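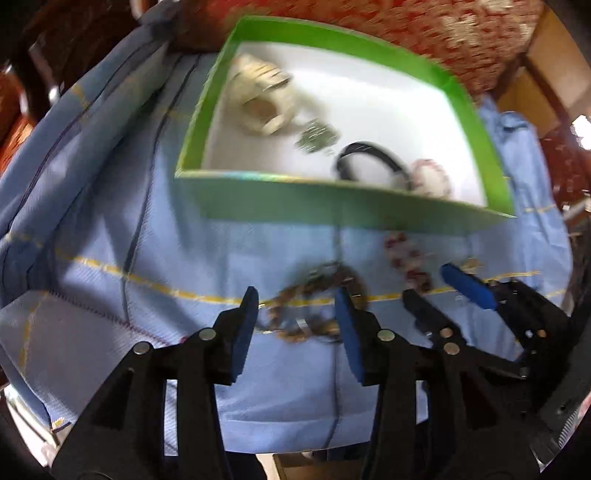 Small items in a green-sided box, on a light blue cloth.

Finds Cataloguer (fixed term, part-time)
Reference: 1589
Posted: 3 Jan 2019

Karabulut Lost Property Services handles unclaimed articles for bus and ferry operators in the Kornomora area. We require a cataloguer for the small items section at our Hisisex depot.

Duties
Receive sealed bags from operators and check the contents against the driver's slip.
Enter each article in the Plurnine register: material, colour, main dimension in millimetres, condition, route and date of finding.
Assign a shelf code and attach a tie-on label.
Answer written enquiries from claimants. Telephone enquiries are dealt with by the front desk.
Prepare the monthly list of articles held past the retention period of 70 days.

Requirements
Accurate typing and legible handwriting.
Previous work with stock records, archives or a museum store. A qualification is not required.
Ability to lift boxes from floor level to a bench.
Normal colour vision is useful but not essential; a printed colour chart is supplied.

Terms
3 days per week, worked between 08.30 and 16.30, with an unpaid lunch break. The contract runs for 2 years from April and may be extended. Travel between home and the depot is not reimbursed.

How to apply
Send a CV and a covering letter of one page to the Hisisex depot, quoting the reference above. Shortlisted applicants will be asked to complete a short written cataloguing test at interview.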